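9th December. Notebook, fabric dyeing bench

Third madder bath since August, and the first one where I wrote down everything at the time and did not try to remember it in the evening. Colleagues who read this: the numbers are from my own scale, not from the old one with the loose pan.

Yarn is the Broscombe wool, two-ply, undyed, bought in one lot. I weighed out 236 g in 3 skeins and tied each one in four places with cotton string, loosely. Last time I tied them too strongly and there were pale rings under every knot. Washed in warm water with a little neutral soap, rinsed, left overnight in plain water.

Mordant was alum only, no cream of tartar. I know that the Asham booklet wants both. I have left it out because I would like to see first what the alum does alone with our tap water, which is hard and leaves a white line in every pot. The skeins stayed in the mordant for 90 minutes at a low simmer and then cooled down in the pot. I forgot to turn them for the first part of this time, so skein 1 was lying at the bottom longer than the others. If it comes out uneven, this is the place to look.

Madder is the ground root from Dutico, the new bag. It smells more sweet than the old bag and the powder is finer. I put it in a cloth bag, soaked it in a jar, and poured everything into the big pot, the bag too. The temperature is where I always make my mistake. Above a certain heat the brown comes out of the root and the red becomes dull, and I never had the patience to stay beside the stove. Today I stayed. The thermometer hung in the middle of the pot and I read it every few minutes, and two times I took the pot off the plate completely.
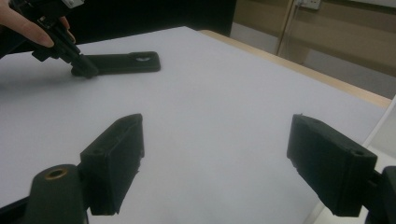
After one hour in the dye the wool looked orange, almost like brick, and I was disappointed. I added a spoon of chalk dissolved in water, as Aebischer suggests in the chapter on roots, and after this the color moved slowly to red. I can't say how much of it is the chalk and how much is only the time. For this I would need two pots side by side, and we have one good pot.

Skein 1 taken out first. Skein 2 taken out half an hour later. Skein 3 stays in the bath for 24 hours with the heat off and the lid on.

Wet color, written at the window and not under the lamp:
Skein 1: orange red, lighter on one side.
Skein 2: warmer and deeper, quite even. I like this one very much.
Skein 3: to be filled in tomorrow.

Rinsing took longer than I planned. The water from skein 2 was still pink after the fourth bowl. I stopped there and hung it up, but it should be washed again with soap before anybody knits with it, otherwise it will give color on the hands and on the white yarn.

The bath is not exhausted. I will put a small skein of the gray wool in it after skein 3 comes out, without new madder, to see if there is a useful pale shade left. Please do not pour it away. The pot has a paper label on the lid.

To do: cut a short piece from each skein for the light test, half under card and half in the window. Order more alum. Buy a second thermometer, the glass of this one has a scratch exactly where I need to read it.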